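Chapter 5
Does Meditation Change Who We Are?

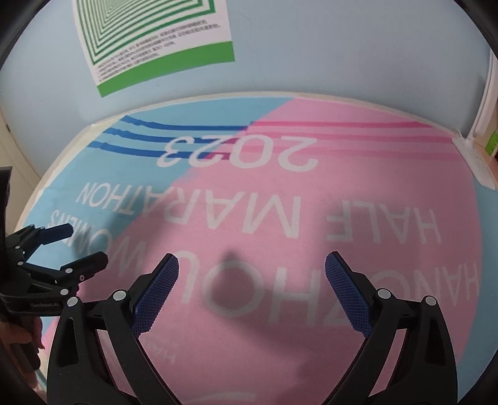
Mélanie Vachon holds that the self is a habit, and that anyone who sits still for long enough can watch it loosen. Plenty of readers will have met this claim before, often from people who feel much better for believing it. Feeling better is worth having. It is weak evidence about what a self is.

Suppose a woman sits for 30 minutes each morning in June and reports that her "I" has gone. Who is reporting? Vachon would call the question a trick of grammar. Nathalie Bergeron thinks it is the only question that matters, and we shall spend most of this chapter on her side of the quarrel, though she too leans on memory more than she admits.

We begin with the older form of the claim, in which quiet attention is said to show things as they are. Why attention should be trusted when it is quiet, and doubted when it is busy, is seldom explained. Keep a note of your own view before reading section 5.1. You will be asked to defend it.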